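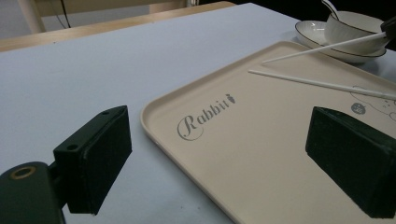 FOR IMMEDIATE RELEASE

Escobedo Tableware opens its first shop in Plinonside this June

PLINONSIDE - I've been writing "opening soon" on things for so long that it feels a little strange to type this one, but we have the keys, the sign is up and the doors open in June. Escobedo Tableware is coming to Wetia Street, right where the old shoe repair place used to be (yes, we kept the counter, it was too nice to pull out).

If you've bought from us before, it was probably at the Saturday-morning kind of market where you're holding a coffee in one hand and trying to pick up a salad bowl with the other. We did that for 14 years and loved it, except for the wind. A shop means we can finally put everything out at once, and you can come back and look at the same bowl three times before you make up your mind, which plenty of you like to do!

The big news for opening month is Iva, our new line for serving food at home. I wanted pieces for the way people really eat when friends come over, with dishes going down in the middle of the table and everyone reaching across each other. There are platters, bowls, a pitcher and a couple of small dishes for olives or salt or whatever you need a small dish for. The colors are quiet ones so they'll sit next to the plates you already own. I have a cupboard full of mismatched stuff from two grandmothers and I tested every Iva piece against it.

Prices in the Iva line start at $14 for a small dish and go up to $90 for the biggest platter. We'll have over 2000 pieces in the shop on opening morning, counting the back room, so please don't worry about lining up early. That said, the seconds shelf (tiny flaws, much lower prices) does tend to empty out fast at the markets and I can't see that changing indoors.

We're also starting table-setting evenings in the back room, with space for 20 people each time. They start at 6:30 p.m. and run for 90 minutes, and there's soup. You don't need to know which side the forks go on. The first evening is about feeding a crowd from a very small table, a subject close to my heart after nine years in a one-bedroom apartment. Spots are free during opening month, but we do need you to sign up at the counter so we make enough soup.

A few practical things. The shop will be open from 10 a.m. to 6 p.m., with a later close on table-setting evenings. There's a ramp at the side door, and the parking lot behind the building is shared with the bakery, so leave them a few spaces in the morning. Gift wrapping is plain brown paper and string. We'll ship anywhere in the country, and market customers can still use their old stamp cards.

Reporters and photographers are welcome to stop in during the week before opening, any time after 2 p.m., once the day's deliveries are in. Samples from the Iva line can be borrowed for photo shoots. Just ask for the press shelf at the counter.

About Escobedo Tableware
Escobedo Tableware is a small independent seller of everyday dishes and serving pieces, based in Plinonside. The Wetia Street shop is its first permanent location.

###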